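映画「カルテン(Kalten)」の原作との違いについて(ネタバレあり)
読了時間:3分

1 名前:kawabata_shi
2019年4月24日
配信で「カルテン」を見ました。原作の小説は学生のころに読んでいて、今回読み直してから見ています。全体としては忠実な映画化だと思いますが、姉の手紙の扱いだけが納得できません。原作では手紙は最後まで読まれず、中身は読者にもわからない。映画では中盤で朗読されてしまいます。あそこで話の重さがずいぶん変わった気がします。皆さんはどう見ましたか。

2 名前:モノクロ派
原作未読です。手紙の朗読は良かったと思いました。あれがないと、姉がなぜスクリムデンの町に残ったのかが映画だけではわかりません。小説なら地の文で匂わせることができても、画面ではどこかで出さないと伝わらない。

3 名前:kawabata_shi
>>2
残った理由がわからないのが原作の核だと思っています。妹は理由を知らないまま家を売る。映画の妹は理由を知ったうえで売るので、行動は同じでも別の人物に見えます。

4 名前:tobira7
自分は原作のほうが苦手でした。400ページあって、前半の半分くらいは港の話です。映画は港のくだりを短い場面2つにまとめていて、そこは脚色の手柄だと思います。手紙については3の意見に賛成。

5 名前:雨傘
港の場面を削ったのはむしろ失敗では。父親が荷役の帳簿をごまかしていた話が消えたので、終盤で叔父が怒る理由が弱くなっています。初見の人はあそこで引っかかりませんでしたか。

6 名前:モノクロ派
>>5
引っかかりました。急に怒鳴り出したので、場面を見落としたのかと思って少し戻しました。帳簿の話は映画にはまったく出てきません。

7 名前:tobira7
叔父役の演技でだいぶ補われていたとは思います。食卓で黙って塩を取るところなど、台詞がなくても関係がわかる。ただ、原作を知っているから読み取れただけかもしれません。

8 名前:nishi_no_eki
前作の「ヌルス」も見た人はいますか。同じ監督で、あちらも原作ものです。「ヌルス」は原作から離れすぎて評判が悪かったので、その反動で今回は慎重になったのだと思います。長回しも減りました。美術と衣装は今回のほうが上です。

9 名前:雨傘
>>8
「ヌルス」は好きです。原作と違っていても映画として筋が通っていました。「カルテン」は丁寧ですが、章を順番に見せられている感じがして、途中で少し飽きました。朗読の場面だけ急に音楽が大きくなるのも気になります。

10 名前:kawabata_shi
音楽は同感です。原作では手紙が出てくるたびに時計の音の描写があるので、音楽なしで時計だけでよかった。冬の台所の光はとてもきれいでした。

11 名前:モノクロ派
気になって原作を買いました。旧訳と新訳があるようですが、どちらがいいですか。手元にあるのはバルカルセル社の新訳です。まだ3章までしか読んでいません。

12 名前:tobira7
新訳で問題ないです。旧訳は会話が古めかしく、妹が年上に聞こえます。ただし旧訳の巻末には作者の短いあとがきがあって、新訳では省かれています。手紙のことにも少し触れています。

13 名前:kawabata_shi
旧訳のあとがきは読む価値があります。作者は手紙の文面を一度書いてから、原稿から外したそうです。古本なら1000円で買えました。

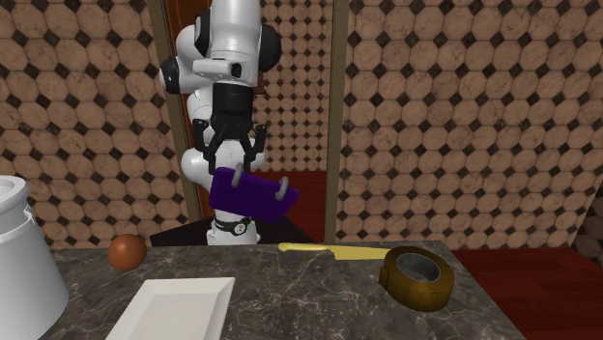 そのあとがきを読むと、文面を考えたうえで伏せたことがわかるので、映画側が新しく文面を作って読ませたのはやはり大胆だったと思います。出来が悪いという意味ではありません。文章としては原作の調子に合っていました。

14 名前:雨傘
それを聞くと見方が少し変わります。脚本家はあとがきを読んでいたはずで、伏せられた文面を自分で書いてみたかったのでは。

15 名前:nishi_no_eki
>>14
推測ですよね。単に上映時間の都合で、説明をあの場面にまとめただけという可能性もあります。姉の過去の回想を全部切っているので、その代わりに必要だったのだと思います。

16 名前:雨傘
推測です。ただ、時間の都合だけなら、最後の駅の場面をあんなに長く撮らないでしょう。

17 名前:モノクロ派
駅の場面は長かったですね。自分はあそこが一番好きです。列車が出たあとも妹がベンチに座っているところ。原作にもありますか。

18 名前:kawabata_shi
>>17
あります。最終章の頭です。原作では雪で、映画では雨になっていました。この変更は成功だと思います。雪だと少しきれいすぎるので。

19 名前:tobira7
原作の雪は前の章の葬儀から降り続いているので、自分は雪のままが良かったです。葬儀を室内だけで済ませた時点で変えるしかなかったのでしょうが。

20 名前:nishi_no_eki
9月に円盤が出るそうです。未公開場面が入るらしいので、港の部分が残っていればそちらも見てみたい。詳しい内容がわかったら書き込みます。

21 名前:モノクロ派
5章まで進みました。帳簿の話が出てきて、叔父が怒った理由がわかりました。続きを読んでからもう一度映画を見ます。

関連するスレッド
・「ヌルス」の結末をどう解釈するか
・原作を先に読むか、映画を先に見るか
・文芸映画の朗読場面について
・旧訳でしか読めないあとがき、解説
・字幕と吹替で印象が変わった作品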